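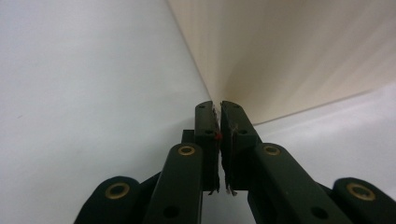 Datasets > Security > Cumeck > README

# cumeck-phish-notes

Reported phishing emails, cleaned and labeled by hand. Text only, no attachments, no live links. Put together by the small security group at Plarkico for training the mail filter and for anybody else who wants it.

Last touched Saturday, May 16, 2026. Card is still a draft in places, sorry.

## What's in it

1,513 messages. One row each. All came in through the "report this" button in the mail client, so everything in there is something a person found fishy enough to click on. That skews it. See Limits.

Of those, 221 are false alarms (real newsletters, real invoices, one very sad HR survey that got reported again and again). Kept on purpose. Label is `benign`. Don't drop them, the filter needs them.

Two files:

- `messages.csv` - the rows
- `labels.md` - what each label means, longer version

## Columns

- `id` - ours, means nothing outside this set
- `subject` - as recieved, names swapped out
- `body` - plain text, HTML stripped
- `sender_kind` - free mail, lookalike domain, hacked account, unknown
- `ask` - what the mail wants: password, payment, gift card, call back, open file, none
- `label` - phish, spam, benign
- `second_look` - yes if a second person checked it

`ask` is blank on some older rows. We started filling it in late and never went all the way back. Blank means not checked, it does not mean `none`.

## Labeling

Done by hand, in the Gilchrist tool, which we run on one box and which times out if you leave it over lunch. Save often. One person per message, then a second pass on anything marked hard. When the two didn't agree it went to a short call and whatever came out of the call is what's in the file. Notes from the calls are not included.

Spam vs phish is the messy line. Our rule: if it wants a login, money, or a file opened under a false name, phish. If it's just selling junk under its own name, spam. Fake crypto "advisors" went back and forth, ended up as phish.

## Cleaning

Real names, phone numbers, street addresses and account numbers replaced with tags like [PERSON] and [ACCT]. Script first, then eyes. Links defanged (hxxp, brackets around the dots). Tracking IDs cut. Company names of the people who reported are gone too, apart from Drornus, who said it was fine and whose own domain was the one being faked in a big batch from April.

Found a real name we missed? Open an issue with the row id only. Please do NOT paste the name in the issue.

## Splits

None shipped. Make your own, but group by campaign first or near copies end up on both sides and your scores look great for no reason. There's no campaign column yet. Matching on the first 100 characters of the body catches most of the obvious ones.

## Limits

- English only.
- Office mail only, no texts, no chat.
- Only what got reported. The really good fakes are the ones people didn't report, and those aren't here.
- The April batch is heavy on fake delivery notices and Drornus password resets. Don't read anything into how common those are in general.
- Stripped HTML means hidden text tricks show up as odd runs of words. Left them in.

## Don't

Don't use it to write better phish. Don't visit the links, defanged or not. Don't try to work out who reported what.

## Loading

Any CSV reader works. UTF-8, comma, quoted fields, and yes there are newlines inside `body`, so line counts wont match row counts. If your spreadsheet app mangles the ids, import them as text.

## Changes

- v2: `second_look` added, benign rows merged in from the old side file
- v1: first drop, phish and spam only

## To do

- campaign column
- backfill `ask`
- header fields, if legal says OK
- fix the typo in `labels.md` under lookalike domian

License is in LICENSE. Questions go in issues, the shared mailbox is mostly dead.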